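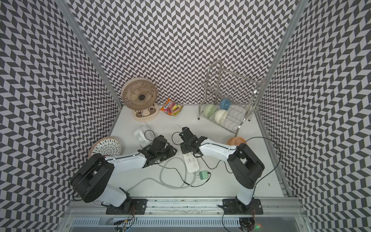 # Zwei Arme, ein Kabelknäuel

Kurz vor sechs, Werkraum im Keller, die Heizung bollert. Ankit Kandpal starrt auf den Tisch und sagt erstmal nichts. Dann: "Links zu tief." Jemand tippt. Warten.

Die Robotik-AG Drundley trifft sich seit zwei Jahren hier unten. 14 Leute stehen auf der Liste, an guten Abenden kommen 9. Schüler ab der Zehnten, dazu ein paar, die längst studieren und trotzdem nicht wegbleiben. Im März fahren sie zum Wettbewerb nach Jundville. Klasse: Haushalt, zweiarmig. Aufgabe: Tisch aufräumen, auf dem liegt, was in einer Wohnung eben so rumliegt.

Und es liegt einiges. Ein Geschirrständer mit Schalen, eine Snacktüte, ein beiger Ventilator mit Tiergesicht auf dem Fuß. Ein kleiner weißer, umgekippt. Mittendrin die Steckdosenleiste und ein graues Kabel in weiten Schlingen. Das Kabel ist das Problem. Immer das Kabel.

"Eine Schale ist eine Schale", sagt Kandpal. "Die sieht morgen noch genauso aus. Ein Kabel nicht." Er leitet die AG, schreibt nebenher an seiner Masterarbeit, isst zu selten was Warmes.

## Disov und Matar

Die Arme haben Namen. Disov links, Matar rechts, so heißen auch die beiden Programmteile, und wer sie verwechselt, zahlt in die Kekskasse. Disov soll greifen, Matar halten. Oder übergeben. Oder Platz machen, was schwieriger ist als es klingt: Beide arbeiten über derselben Fläche, und wenn einer ausholt, muss der andere das vorher wissen.

Gesteuert wird im Moment noch viel von Hand. Eine Person führt, eine schaut zu, eine schreibt mit. Jeder Durchgang wird gespeichert, auch die miesen. 33 brauchbare Durchgänge haben sie für den liegenden Ventilator, für das grüne Steckerteil deutlich weniger. Das ist klein, flach, fies zu greifen.

Anneliese Rothe hat früher Physik unterrichtet und kommt jetzt, um Fragen zu stellen. Unangenehme meistens. Warum zuerst der Ventilator? Warum nicht das Kabel daneben weg? Einer aus der Elften setzt zu einer Erklärung an, bricht ab, malt was aufs Papier. Zehn Minuten Diskussion. Am Ende wird die Reihenfolge umgestellt, Rothe schenkt sich Tee nach.

## Noch mal von vorn

Die Regeln aus Jundville sind knapp. Zwei Läufe pro Team, der bessere zählt. Kein Eingreifen nach dem Start. Die Gegenstände stellt die Jury, gemustert oder einfarbig, groß oder winzig, vorher weiß man es nicht. Deshalb auch die Wände mit dem grau-weißen Zickzack: Die Software soll sich von unruhigem Hintergrund nicht irre machen lassen.

Halb acht. Der nächste Versuch, die Liste liegt bereit, der Bleistift ist weg. Kandpal leiht seinen her. "Langsam am Anfang, bitte. Und wer schreibt, schreibt leserlich, ja?"

Allgemeines Gemurmel. Dann zählt jemand runter, und alle rücken einen Schritt näher rann.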